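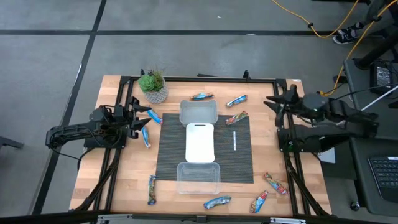

28/11/2022

I finally dealt with the snack drawer. It has bothered me since April, when we moved into the place on Gil Street and I put everything edible that came in a wrapper into the deepest drawer in the kitchen. Every morning somebody digs through it for a bar, doesn't find the kind they want, and leaves the drawer half open.

The plan is simple. Everything comes out, it gets sorted by who eats it, and it goes back in bins. I have tried sorting by type before and it lasted a week. Marin Atanasov, who I used to work with at Follbridge, sorts his by person, and his kids can read the system without labels. I'm copying him.

For bins I used what I had. The gray plastic one with the rounded corners used to hold batteries and tape. The clear one was in the cabinet over the fridge with no lid, and I have stopped looking for the lid. I like the clear one better for this job because I can tell when it's getting low without pulling it out. The gray one hides everything, so it gets the stuff I don't want people to eat first.

I did the sorting on the butcher-block top, with the dark gray placemat down to keep things from sliding. I also put out the white cutting board as a landing spot for anything I couldn't decide on. That part worked better than I expected. Without a spot like that I end up holding a packet in each hand and walking around the kitchen.

A few notes for the next time I do this:

- Check dates before sorting. I did it after, and had to go back through both bins.
- Take things out of the cardboard boxes. The boxes take up more room than the snacks do, and someone always puts an empty one back.
- Long wrapped snacks fit better standing on end than lying flat, if the bin is deep enough. In a shallow one they fall over.
- Wipe the drawer while it's empty. Mine had crumbs in the back corners and a Wivura coupon for 60 cents off, expired.

I looked at drawer dividers before starting. The Lasuvlow set is nice, but it only comes in two depths and neither one fits our drawer. I also don't want to screw anything into a rental kitchen. Two bins side by side leave a gap of 5 inches on the right, and that's where the crackers went.

The loose packets that didn't belong to anyone are going in my work bag. I buy one from the machine most afternoons, so that should save a little money until they run out.

Next is the cabinet with the food containers, and I'll keep an eye out for that lid. After that the spices, which I'm not looking forward to. Some of those jars came with us from the last two apartments.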